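Gripper Maintenance Technician (part time, fixed term)
Tarcombe site, Serinier cell

We are looking for a technician to look after one work cell and the pairs of hand-held grippers used in it. The post is 26 hours a week for five months and reports to Fung-ping Yip.

You will:
- check finger alignment and travel at the start of each shift
- replace worn finger pads, cables and handle screws
- clean the marker cubes and refit any that have shifted
- redo the floor and table tape when the layout changes
- keep the fault log, which had 121 entries by the end of February

You should be happy with small hand tools and able to solder a connector. Experience with calibration is useful, but Sang-wook Noh will train you on ours. You must be able to lift a chair and stand for long periods. 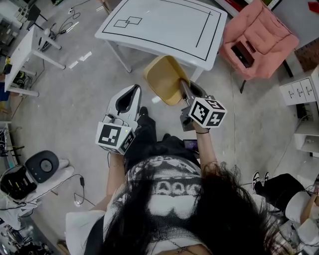

Grippers go back to the operators once you have tested them on the furniture in the cell. Operators work standing, with one gripper in each hand. Thin edges such as the rim of a plastic chair seat need the fingers to close evenly on both sides, so you will do this grip yourself before signing a pair off. The marker patterns on both cubes have to stay clean and unscratched.

To apply, send a CV and a short note on something you have repaired to Mei-kuen Huang at the Tarcombe office. Applications close on 2022-03-11.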